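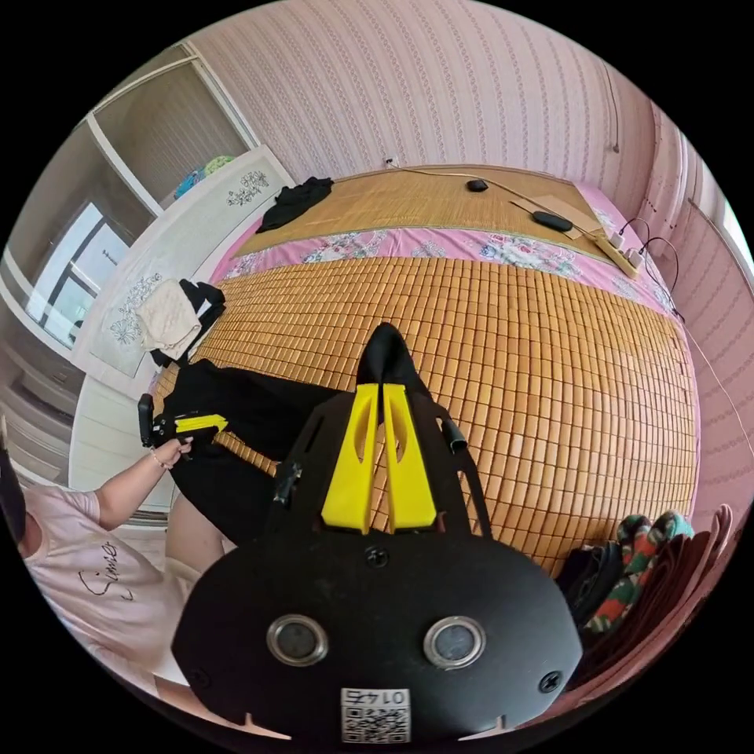 Figure 1. A bed fitted with a woven tile mat; a second mat in a finer weave lies toward the head, near the wall.

Textiles and Sleeping Surfaces
Unit 4 Handout: Woven Bed Mats and Their Upkeep
Instructor: Vasiliki Michailidis
Laboratory section: Spyros Petridis

4.1 Scope of the unit

Unit 3 dealt with fitted sheets, pads and quilted covers. This unit takes up the rigid and semi-rigid surfaces laid over a mattress in hot weather, which are common in many parts of Asia. Students should read the section on plant fibers in the course reader before the laboratory session.

4.2 Two types of construction

Tile mats are assembled from small rectangular blocks joined in rows. The tan mat in Figure 1 belongs to this type. The blocks may be bamboo or rattan, and a photograph is not sufficient to tell the two apart; in the laboratory, students will examine the cut end of a loose block under a hand lens.

Strip mats are woven from narrow lengths of split bamboo. They are lighter than tile mats and can usually be rolled. The surface is smoother, but a broken strip is harder to replace than a single block.

Both types allow air to pass beneath the sleeper. Neither absorbs perspiration to the extent that cotton does, and a cotton pillowcase is therefore normally kept in use. Note the pink floral fabric at the far end of the bed.

4.3 Clearing the surface

A mat is cleared completely before it is wiped or lifted. Items are to be sorted in this order:

Clothing and dark fabric pieces. Shake out, then fold or send to the wash.
Towels and cloths. Remove those draped over the side of the bed as well as those on top.
Small devices, such as a computer mouse. Place on a desk or shelf.
Cardboard and other packing material. Discard or store flat.
Cables and power strips. Unplug, coil and move off the bed before any damp cloth is brought near.

4.4 Cleaning

Wipe along the rows with a well-wrung cloth. Do not soak the mat. Stand it on edge in moving air, out of direct sun, until both faces are dry. For the practical, each group will prepare 1000 ml of water with 17 ml of mild soap and will record the condition of the joins before and after wiping.

4.5 Assignment

Submit a written care plan for one bed in your own residence, 200 words at minimum. Students without a woven mat may use the sample held by Mr. Petridis. Plans are due at the start of the next laboratory session.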